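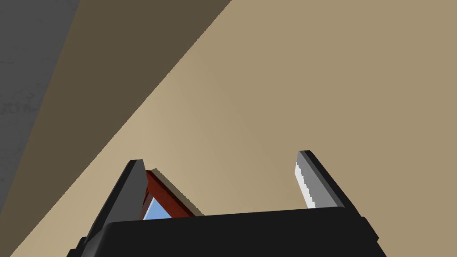 Open gripper, simulated view

Inscription on family headstone, two death dates?
My great-grandfather's stone at Pristberg gives the 23rd. The parish book says the 11th. Both say June. Which should I put in the tree?
Posted by Costello

Panya Nuchit
Use the book and note the other. Stones were often cut years later from memory. Ask whether the 23rd was the burial — Pristberg kept separate lists for those. 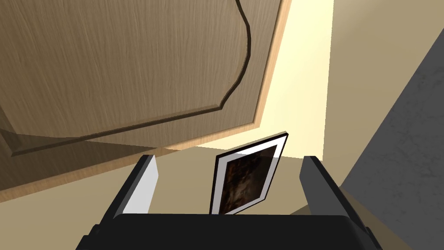
Page last changed: Tuesday, 11:23

Durnari
I had the same trouble with 2 of mine. Went with the stone.

Grutitz
Check the newspaper too. The library has it on film, and the death notices are on the back page.

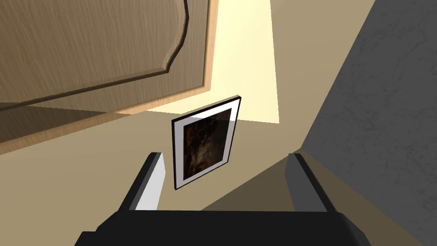
Cabinet door with raised panel, from below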